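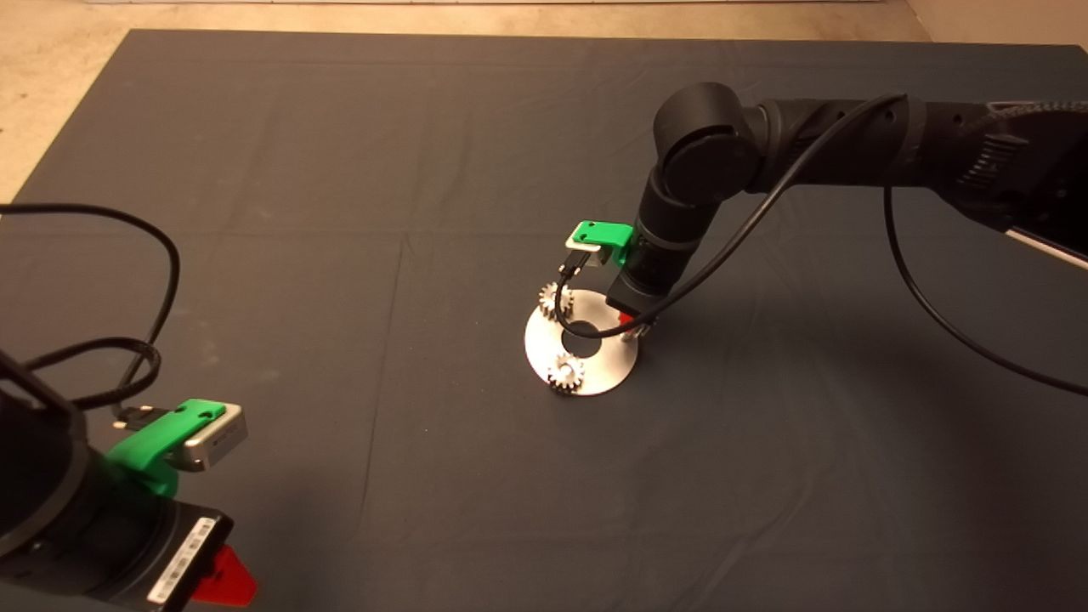

What is a spur gear?

A spur gear is a toothed wheel whose teeth are cut straight across the rim, in line with the shaft it turns on. It passes motion to a second gear on a parallel shaft.

Spur gears are the plainest members of the gear family and easily the most common. They turn up in clocks, hand drills, kitchen mixers, toys, printers and washing machines. A child can see how they work in a minute, and yet the shape of a single tooth kept some very good mathematicians busy for years — a lovely thing to remember next time you have one in your palm.

Parts and terms

The hole through the middle is called the bore, and it fits over a shaft, pin or post. The smaller of two meshing gears is the pinion; the larger is usually just called the gear or the wheel. The pitch circle is an imaginary line running partway up the teeth. Two gears mesh properly when their pitch circles just touch.

Metric gears are sized by module, which is the pitch diameter in millimetres divided by the number of teeth. Two spur gears with different modules won't run together, however close they look on the bench. Pressure angle has to match as well. Most modern gears use 20 degrees, though plenty of older ones were cut at 14.5, and mixed boxes of spares are a well-known trap.

Ratio

Counting teeth gives the ratio. A pinion with 18 teeth driving a wheel with 50 teeth has to turn nearly three times for each turn of the wheel. Run that pinion at 500 revolutions per minute and the wheel turns at 180, with more turning force at the slower shaft, less a little lost to friction. The two also turn in opposite directions. Slip a third gear between them and the last one turns the same way as the first, while the overall ratio stays exactly as it was. This middle gear is known as an idler, an unfair name for something so useful.

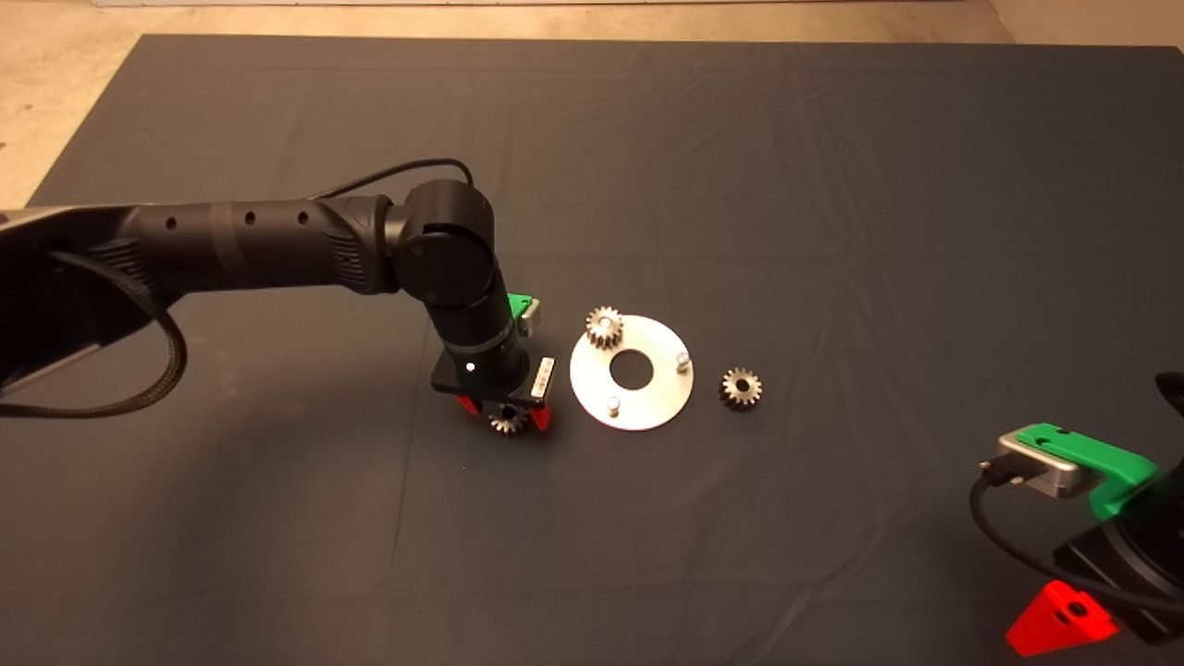
Silver toothed gear between two red gripper fingers, above a dark cloth.

Gear plates

Many small gear trains are built on a flat metal plate. Posts fixed to the plate set the distance between centres, and the gears drop over them. Spacing matters a great deal. If the posts are too close, the teeth bind. If they are too far apart, there is too much free play between the teeth, called backlash, and the train rattles and loses accuracy. A small amount of backlash is wanted, so that oil can get in and the metal has room to expand as it warms.

Fitting the last gear of a train is the part hobbyists love or hate. The bore has to line up with its post at the same moment as the teeth line up with their neighbours. The usual trick is to lower the gear gently until it rests on the teeth below, then turn it back and forth by a hair until it falls into place. The small drop when it goes home is deeply satisfying! Forcing it can burr a tooth, and a burr will click on every turn afterward.

Work surface

Small gears are often laid out on a cloth or mat. Dark grey is a popular colour, as bright metal shows up well against it, and fabric keeps a dropped part from bouncing. A smooth cloth with a tight weave is best. Fluffy ones shed lint, and lint loves an oily tooth.

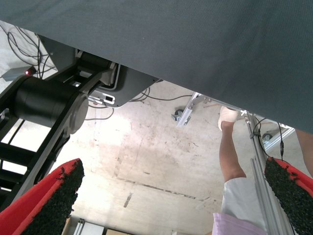 Hard floors are far less forgiving. A gear that lands on its rim on concrete can come up with a flattened tooth, and a small one can roll a surprising distance first. Anything that has been dropped should be wiped, checked under a good light and spun slowly against its partner before it goes back in.

Noise

Straight teeth meet along their full width all at once, which gives spur gears their familiar whine at speed. Helical gears, with slanted teeth, run more quietly but push sideways along the shaft. Where the whine doesn't matter, spur gears remain the favourite. They are cheap to cut, easy to inspect and simple to swap.

See also
Helical gear
Rack and pinion
Backlash
Idler gear

Page last edited January 17, 2019, by Usa Rattanakul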